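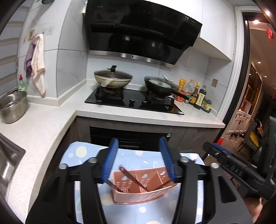 Brirkano, February

Dear friends at Drurnex,

Thank you for your patience while we got the kitchen sessions going. We had hoped to write to you sooner, but we wanted to have real results to share and not only plans, and I'm happy to say we now do. As you'll remember, the second part of the grant pays for trying two controllers, Asfaw and Feten, on the same hand-held grippers and the same small household jobs. We settled on moving chopsticks and spoons in and out of a pink plastic caddy, a job that looked almost too easy on paper and has kept us busy for 18 working days.

We have now recorded 2,987 grasps, split evenly enough between the two controllers that we feel comfortable comparing them. The operator works with a gripper in each hand, and the table stays where it is in the kitchen, stove and sink and all, so the wrist cameras have plenty of background to cope with. Tanveer Gilani ran most of the sessions and has been wonderfully stubborn about keeping good notes.

The spoon gave us the most trouble. Its slim handle lies so close to the cloth that the pads tend to brush the table first, and Asfaw reads that touch as a completed grasp. Feten waits a moment longer and gets it right more often – though it's slower on everything else, and our operators do notice it by the end of a morning.
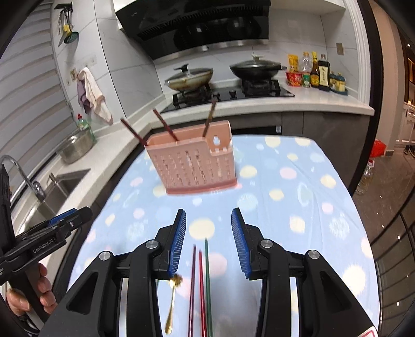 ## Thin objects and finger pads

Chopsticks have gone better than we expected. Both controllers follow the jaw opening well down to 3 mm, and below that Feten drifts a little. We think this comes from how it is calibrated, and Tanveer is trying a longer warm-up routine before each session. Sticks held at a slant are still harder for both of them, so we've added more of those to the plan.

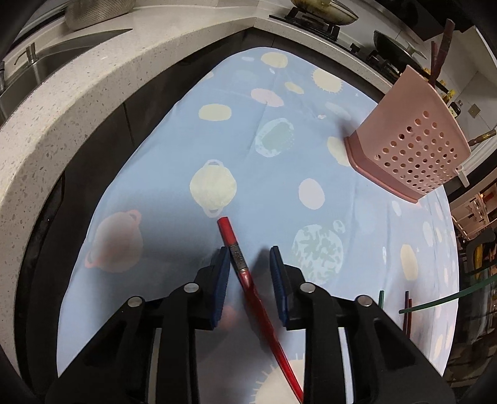
*Holding a red stick at a slant between the pads.*

We have 13 sessions left in this phase, most of them with Feten on the new routine. Spending is in line with the budget, apart from spare finger pads, where we'd like your okay to move a small sum over from travel. You'd be very welcome to come and try both controllers yourselves – Saturday mornings are the quietest.

With warm thanks from all of us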